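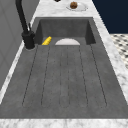 Figure 8.1 A grey sink with a grooved drainboard, set into a marble countertop.

Chapter 8
Hard Water and Soft Water

Anyone who has moved house from one side of a country to the other will know the small surprise of washing their hands in a new place. In one town the soap foams up at a touch, and in the next you rub and rub and get little more than a grey scum - and yet both waters look perfectly clear in the glass!

The difference begins long before the tap. Rain is soft when it falls, but as it soaks down through chalk or limestone it picks up calcium, and sometimes magnesium too, and carries them along with it. Water that runs over granite picks up very little.
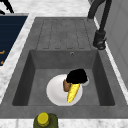
Lăcrămioara Avram, writing of her childhood in the hill village of Eltora, remembered it differently: "We never said hard or soft. We said the well water was for drinking and the rain barrel was for hair."

She was quite right, as we shall see in Section 8.2, where we shake soap with both kinds of water and measure the lather. First, though, we need to look at what soap is made of.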